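Speaker notes - Larkley Robotics Club, evening for parents and new members
Speaker: Shona Gourlay

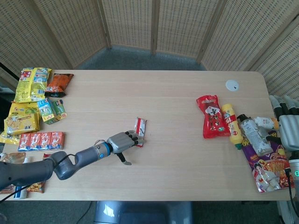 Slide 1. Welcome everybody. Say my name and that I am in my second year with the club. Thank the Hepburn school for the room. Please speak slowly here, I always start too fast.

Slide 2. The task. We called it Golier, after the street where our first workshop was. The robot must take one packed food from the table and give it to the person who asked. It sounds easy. For a person it is easy. A bag of chips changes its shape when you press it, a drink carton does not, and a bottle can roll away. So each thing needs its own way of holding.

Slide 3. The hands. Four fingers and a thumb on each hand. Explain that the small snack bar in red and white was our most difficult object - it is flat and the thumb has little space to go under. Ask the audience how they would pick it up with gloves on. Wait for answers.

Slide 4. Our numbers. 159 attempts since August. Two teams, working on Monday after 5. Do not read the whole table, only point to the line for bottles.

Slide 5. What went wrong. In the first month we placed everything in straight rows and the program learned the rows. When Prisidberg club visited us and moved the bags, it failed 9 times one after another. After this we mix the table before every attempt, and things may lie on top of each other.

Slide 6. Who can join. No programming is needed at the beginning. We also need people who write down results with patience.

Questions. If someone asks about the price, send them to me after the talk. Leave the sign-up paper near the door.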